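Kitchen & Bath Planning > Countertops and Worktops
Thread: White countertop, matte – do you regret it?

kkoppel
Hello everyone. We are going to change the countertop in February and my wife wants it white and matte. I am not against white, but I cook every day, mostly with beets, turmeric and tomato paste, and I am worried. The shop offered us two options, Ruppert and Govell. The Ruppert costs 2559 with cutting and delivery, the Govell is a little cheaper but they do not include the sink cutout. Has anybody here lived with a white matte top for more than one year? I would like to hear the bad things also.

marzipan_hill
Nine years with white here, not matte though. Coffee rings wipe off. Turmeric doesn't, unless you catch it right away. I keep a spray bottle with dish soap next to the stove and that's my whole system.

OldGrout
Don't do it. Matte shows every greasy fingerprint and you can't polish it out. We ripped ours out before it was paid off. Get a speckled gray and sleep at night.

kkoppel
OldGrout, which brand was yours, if I may ask? And was it laminate or something else?

OldGrout
Laminate, no-name, from a warehouse sale. So ok, maybe not a fair fight. But I still say speckled gray.

Gisela Diekmann
I must disagree with OldGrout a little. I have had the Govell matte in white for three years and the fingerprints are a problem only on the dark colors. On white you see crumbs, and crumbs I want to see. What bothers me is a different thing: the edge by the sink. Ask them how the edge is closed, and ask it in writing. Mine was closed badly and the fitter had to come back 2 times.

marzipan_hill
Seconding the edge thing. Also ask about the heat limit. My sister's was fine up to a point and then she put a roasting pan on it.

tilda_b
How deep is your counter going to be? Ours is the standard 60 cm and I wish we had gone deeper, because with the rack and the canisters out there's hardly anywhere left to chop.

kkoppel
Thank you all, this helps. Gisela, I have written the question about the edge to the shop today.
tilda_b, the depth is exactly our discussion at home. My wife would like also to work at the counter in the evening, with the laptop – I say it is a kitchen, she says it is a table.
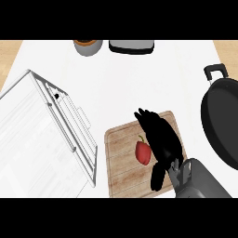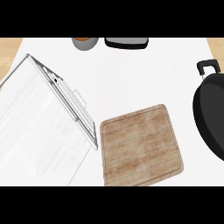 The floor will stay light wood in our case too. I am thinking if white and light wood together are maybe too pale, but my wife likes it.

tilda_b
Too pale for me, but I have a dark green kitchen so don't ask me! If she really wants to work there, get an outlet put in before the top goes on. We did it afterwards and it cost us 10 times the nerves.

OldGrout
Laptop next to a sink. I've said what I have to say.

Gisela Diekmann
White with light wood is not too pale if the lamps are warm. Ask the shop for a sample piece of each and leave turmeric on both overnight. I did this with the Govell and with one from Usum, and the Usum sample stayed yellow.

kkoppel
Good idea, I will ask for the samples on Monday and write here how it went.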